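This report covers our semester project for the robot software course. Our team wrote a planning and perception stack for a simulated arm with a two-fingered gripper, and the task was simple to say: find a small piece of food in the room, move above it, get the fingers into a good pose, and close. We called the stack Vomalance. It runs on top of the Mullby simulator, which the department already had set up on the lab machines.

We had a great time with this one, and we learned a lot more about lighting than we planned to!

## 1. Goals

At the start of the semester we wrote down what the software should do:

- spot the target from rendered color views only, with no depth
- turn the detection into a position on a flat surface
- plan an approach that keeps both fingers clear of the rim of a plate
- log everything, so that any failed run could be replayed later

The last one sounds dull, but it saved us over and over.

## 2. Perception

Our detector is a small segmentation network. We trained it on 2,000 rendered views, and half of those (1,000) had no food in them at all. The first version we trained only had views with a target in them, and it was terrible. It had never been asked to say "nothing," so it never did.

Wood was the hardest background by far. Grain lines curl into closed shapes that look a lot like the outline of something long and tan, and a glossy finish adds bright patches with soft edges on top of that. Our early detector loved those patches. It would draw a neat mask around a highlight and report a target with high confidence.

We fixed it in two steps. First we added plenty of bare close-ups to the training set, with glare washing out the grain and the joint between planks running through it. Then we added a check after the network: if the masked area is nearly white and has no clear border, the detection is thrown out. The check is a few lines of Python and runs before the planner ever hears about a target.

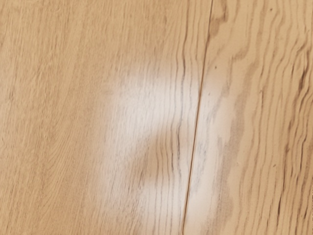 ## 3. From detection to position

With no depth channel, we get the position by shooting a ray through the center of the mask and meeting it with the known height of the surface. A plate makes this harder, as its inside sits at a different height from the tabletop. We ended up storing a height for each kind of support and letting the scene file say which one is in use. It's a shortcut, and we'd like to replace it.

Orientation comes from the long axis of the mask. For tapered items the axis is pretty stable, and the planner only needs it to decide how to turn the wrist so the fingers close across the narrow side.

## 4. Planning and control

The planner is a sampling planner that we wrapped in our own state machine. The states are `SEARCH`, `HOVER`, `ALIGN`, `DESCEND`, `CLOSE` and `LIFT`. Each state has a timeout, and any of them can fall back to `HOVER`. Falling back to a known pose with the fingers open turned out to be the best design choice we made - before that, a bad plan in `ALIGN` could leave the arm folded into a shape it couldn't get out of.

Clearance at the rim gave us the most trouble. The fingers don't always hang at the same height when the wrist is tilted, so one tip gets down to the plate well before the other. Our first collision model treated the gripper as a plain box, and it either refused every grasp or allowed ones that hit the plate. Now each finger has its own shape in the model, and `DESCEND` watches whichever tip is lower. Seeing the arm arch over the table and come down on the target with both fingers spread was a big moment for us.

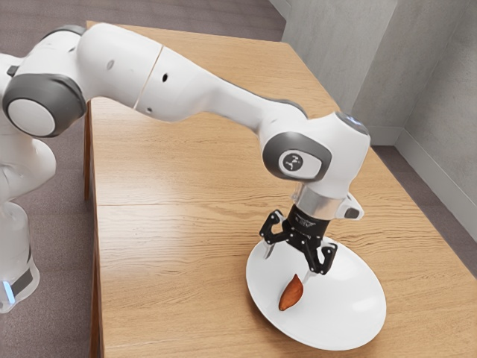
## 5. Tooling

We wrote a replay viewer, Marinescu, that steps through a logged run and shows the state, the mask and the planned path side by side. It took 2 weeks in November, and at the time that felt like too much. It paid off right away: we found a frame mix-up in the wrist transform that had been hiding in the code since our first commit.

We also kept a fixed set of 18 start layouts, named Skaltstead, that ran overnight on every merge. If a layout that used to pass began to fail, the merge was backed out in the morning. We had a few grumpy mornings, but the main branch always worked.

## 6. Open problems

- Support heights are still typed in by hand.
- The glare check would also reject a truly white target. We never tested one.
- `ALIGN` sometimes turns the wrist the long way around, which is safe but slow.
- We'd love to try a second view from the side to get height directly. The hooks are in the code already, under `perception/multi_view`, and whoever picks up the project next is welcome to them.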